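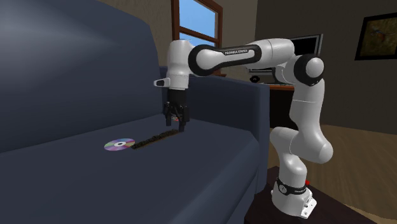
Old backup CDs – how do I get the files off?

Aurelia Leitner
Thursday, August 20, 2020
I have 30 CDs burned years ago, mostly family photos and my Zotero library. My laptop has no disc drive. Three of them won't open on my neighbor's computer. Are those gone?

Kilian Camenzind
Get a USB drive and copy each disc to a folder on the hard disk. Don't open photos straight from the CD. For the bad ones, wipe from the center out with a soft cloth, then try a second drive – they vary a lot in what they will read. I got 1,120 of 1,169 files off a disc my old PC called blank.

Adanech Worku
Same problem here with two of mine. Cleaning did nothing. Did you burn them in one go? If the disc was never closed, some computers won't show anything.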